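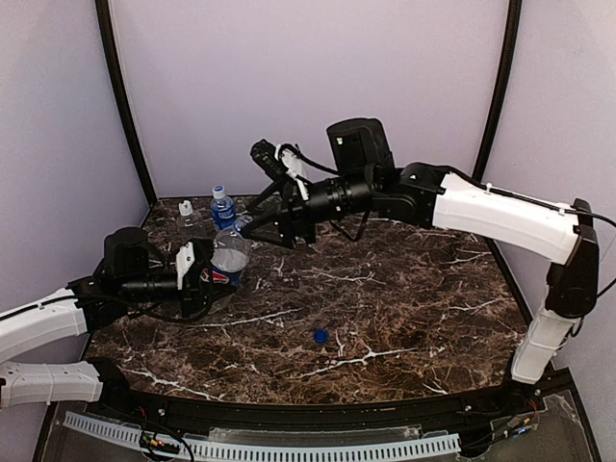 ## Plateau Skesdale, décor marbre brun foncé

Le marbre, c'est magnifique jusqu'au premier verre de rouge. Le Skesdale en garde le dessin : fond brun foncé, fines veines blanches et beiges qui partent dans tous les sens, et un bord avant légèrement galbé (vos hanches apprécieront). Il ne vous rendra pas meilleur bricoleur, mais les miettes s'y voient nettement moins que sur le modèle blanc.

- Longueur maximale : 2000 mm
- Charge répartie : 100 kg, belle-mère non comprise
- Livraison : 8 jours environ, escaliers en supplément
- Garantie : deux ans

**Entretien.** Éponge humide, savon doux. La poudre à récurer de votre grand-tante reste au placard.

**À prévoir.** Deux personnes pour la pose, de préférence encore en bons termes. Les découpes sur mesure se demandent à Reinaldo Leite, atelier Amik, le matin. L'après-midi, il découpe.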